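Home | Forums | Kitchen | Cleaning and Care | Log in

Tumbler lid smells, how do you clean under the slider?

Started by fekleymum, 24th September
212 views | 4 replies | Share

fekleymum
I've had a metal tumbler with a straw since July and the lid has started to smell of old squash. It's a clear lid with a white sliding bit on top and a grey rubber ring where the straw goes through. The cup itself is fine.
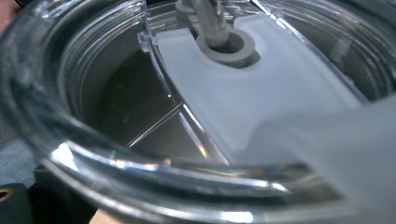 I've washed it by hand every night but I can't get a brush into the ridges. Can the slider come off?

Yeh_8
Mine did. Push it gently from one end with your thumb. Take the rubber ring out as well, the smell is usually in there.

potsandpans
I wouldn't force it. I snapped one doing that. Soak the whole lid overnight in warm water and bicarb.

Yeh_8
Soaking never shifted it on mine. Depends on the make I suppose.

Mellow
Top rack of the dishwasher, straw out first. Check yours is marked as safe though.

fekleymum
Got the ring out with a teaspoon handle. Black all round the inside, horrible. Soaking it now and leaving the slider alone for the moment.

Reply | Report | Next thread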